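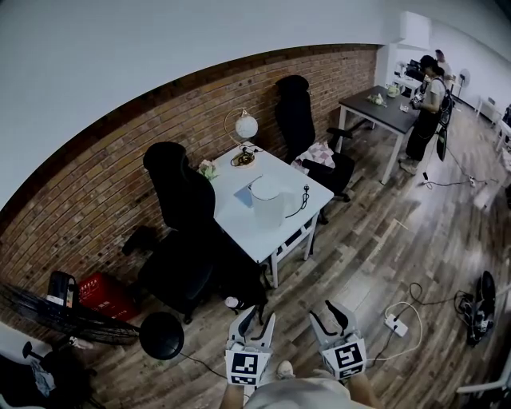 Domestic lighting in rented housing is specified by people who will never read under it. The standard fit-out is one ceiling point per room, centred, on a single switch by the door, and every later decision a tenant makes is a correction to that one. The usual correction is a lamp on a table pushed against the wall, because the wall is where the outlet is. A white globe on a thin brass arm, set close to red-brown brick, puts a good part of its output onto a surface that absorbs most of it. The same lamp against a white wall would return far more light to the table. Tenants can seldom paint brick, and few leases let them try.

My argument is that rental standards should set a minimum for light at the task, measured at table height, and stop counting fixtures. At present a unit passes inspection if each habitable room has a working light or a switched outlet. This tells the inspector that current reaches the room. It says nothing about whether a person can fill out a form there at night.

A figure of 300 lux is widely used for general desk work, and I see no case for a lower number in a home where someone studies or does the accounts. In February, Nadhirah Sitompul and I took readings in 24 rental units in the Tasberg blocks, using a calibrated meter held at the height of a kitchen table, curtains closed, landlord's fixtures only. Six units reached the figure anywhere in the main room. In most of the others the best reading was directly beneath the ceiling fixture, where the tenant had quite reasonably put nothing but a walkway.

Emmanuel Rugemalira, who manages a portfolio of older buildings, has put the opposing case to me in writing. Lamps are portable, he argues, and portable goods belong to the tenant. A landlord who must guarantee light at a table must also guarantee where the table goes. He also notes that wall colour, floor finish and ceiling height all change the reading, and that a tenant who hangs a dark tapestry could put a compliant unit out of compliance overnight.

The last point is easily handled. Measure the unit vacant, as is already done for heating. The first is harder, and I accept part of it. A rule that demanded coverage of the whole floor would be wasteful in capital and in power. What I would require is one zone per main room, marked on the plan, large enough for a table and two chairs, where the fixed lighting meets the figure. The tenant may ignore it.

Cost is the objection heard most often at the municipal level, and it deserves a number. Yusri Oei priced the work for the worst of the units we measured, a ground-floor corner suite with masonry on two sides. Two wall-mounted fixtures, surface conduit, a second switch and the electrician's labour came to $1,995. Masonry accounts for much of that, as the conduit cannot be concealed and each anchor has to be drilled. In a unit with drywall the total could drop by up to half. Spread over the service life of the fixtures, either figure is small beside one repainting.

Colour temperature should be left out of the first version of any standard. It is a matter of preference above a fairly low threshold, and arguing over it would delay the part that matters. Glare should be included, in the simplest form available: no bare source in the line of sight of a person seated in the marked zone.

Enforcement needs a meter, a tape measure and ten minutes added to an inspection that already happens between tenancies. The reading should be entered on the same sheet as the smoke alarm test, with the height and location recorded, and a copy left with the incoming tenant.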